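Moving my desk to the back room

I moved my desk in August. For three years it was in the front room, under the window, and I told myself I liked the light. What I got was the bus stop. People wait there from six in the morning, and they talk, and I listen.

The back room is smaller. It gets sun until lunch and then goes gray. The floor slopes a little toward the garden side, so one leg of the desk sits on a folded piece of cardboard. I keep meaning to cut a proper shim.

I work on the accounts for two shops in Gorkport, and most of that is reading numbers off paper and typing them in. It isn't hard work but you lose your place if someone laughs outside. In the front room I was redoing pages. The first week in the back I finished the Trerketti invoices before noon, all 55 of them, and went for a walk.

Some things are worse. The heating doesn't reach. I wear a sweater until ten and a blanket over my knees when it rains. The mail comes through the front door and I don't hear it anymore, so I missed a parcel and had to go to the depot on Lerolier Road, 13 stops each way.

The other problem was outlets. The back room has one, behind the door, and it was put there for a lamp by somebody who owned one lamp. I had the monitor, the printer, the desk light and a phone charger to plug in. Ekkachai Chareonsuk from upstairs lent me an extension cord for a while, and then I bought my own power strip for 18 dollars. It used to go on the floor, where I kicked it. Now it goes on the desk and I can reach the sockets without crawling.

I'm going to leave the front room empty until spring. My sister wants to put a loom in it. I said she could if she brings it up the stairs herself.
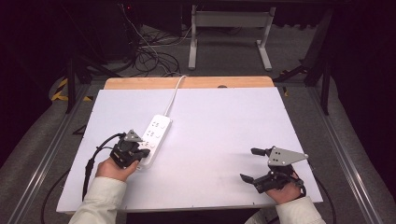
White power strip, cord going over the back.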